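Student open day at the Kinsella workshop

I nearly didn't go, to be fair, as it's two buses and it was pouring, but I'm so glad I did! The Cillow robotics club opens its doors once a year and lets anyone wander in, and the students are lovely about daft questions (I had plenty). We got tea, a sticker and a go at guessing what their project, Flumeck, would pick up next.

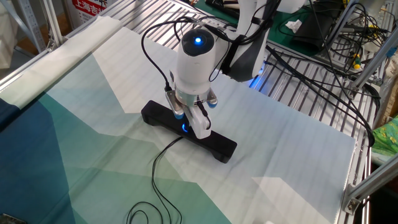 Cillow, 05/02/2018

The long black bar with the little blue light was the tricky one, according to the team. The arm has to come down over the middle and close its two white fingers on it, and a long thing like that can tip if you're even slightly off. I loved the cloth, all navy and teal shapes, and I'd have it as a tablecloth tomorrow. They've logged 3,459 tries this year and 3,366 of those went on the books as good ones, which got a proper "ooh" from the back row.

Next up is the Vedulix Cup in May, and they still need £203 for the entry fee and travel. I put a fiver in the tin – go and see them if you can!

Print this page | E-mail this to a friend
Contact us | © 2018 | Back to top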